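Jimcombe's water savings claim deserves a second look

31 July 2021

The town of Jimcombe says its new tiered water rates will cut summer use by 36 percent without costing the typical household a dime. Residents who have read the rate sheet have reason to wonder how both halves of that sentence can be true.

The plan, approved last week on a split vote, takes effect in September. It replaces the flat charge most homes have paid for years with a base fee and two steps above it. Stay on the first step and your bill should look much as it does now. Go over and the price per gallon climbs fast.

Where does the first step end? That depends on which page you read. The summary mailed to customers describes it as "normal indoor use." The full ordinance sets it by meter size and number of bathrooms, a formula that seems to treat a retired couple in a large old house more kindly than a family of six in a small one. Asked about this at the public hearing, the utility's rate manager, Brendan Brophy, said the formula was "a starting point" and that the office would look at hardship cases one by one.

How those cases would be judged, he did not say. There is no form yet. There is a phone number, and it is the same number people call now to report a broken main.

The savings figure comes from a study by Parnix, the consulting firm that also drew up the new rates. Its report runs 70 pages, much of it charts of rainfall and reservoir levels that no one at the hearing disputed. The part that matters is a short section near the back, where the firm predicts how people will behave when water costs more. The prediction rests on a survey of 250 customers who were asked whether they would water their lawns less if the price went up. Most said yes.

Most people would. Saying it on the phone in February is easy. Letting the tomatoes go in August is harder, and the report offers no figures from an actual summer under a similar plan. It does mention Umell, across the county line, which brought in tiered rates some years ago. Use there did fall. Umell also lost its biggest customer, the Tzavaras cannery, in the same stretch, and the report gives that one footnote.

None of this means the town has no problem. The reservoir is low and the creek above it is lower. The old flat rate rewarded waste, and people who let sprinklers run down the gutter have been getting a fair deal at their neighbors' expense. A price that goes up with use is a sensible idea. Plenty of speakers at the hearing said so before going on to complain about the details.

The details also include leaks. By the town's own count, the pipes lose more than 6 percent of the water that leaves the plant before it reaches any meter. The rate plan sets aside no new money for fixing them. Brophy said repairs belong in the capital budget, a separate document that will be taken up later in the year. The council has put off that budget twice already.

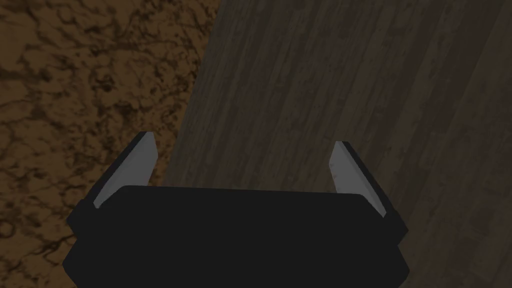

A robot gripper in a computer-rendered scene.

Customers will also be asked to sign up for a website that shows their use day by day. The town says early warning will keep people off the top step. Perhaps it will, for those who check it. Those who don't will find out when the bill comes, and the ordinance allows only one forgiven overage per household.

Council members promised a review after the first full year. The ordinance does not say who will carry it out. If the job goes back to Parnix, the town will be asking the firm to grade its own work, and it may as well save the fee.

Copies of the rate sheet are at the town office. The full report must be requested in writing.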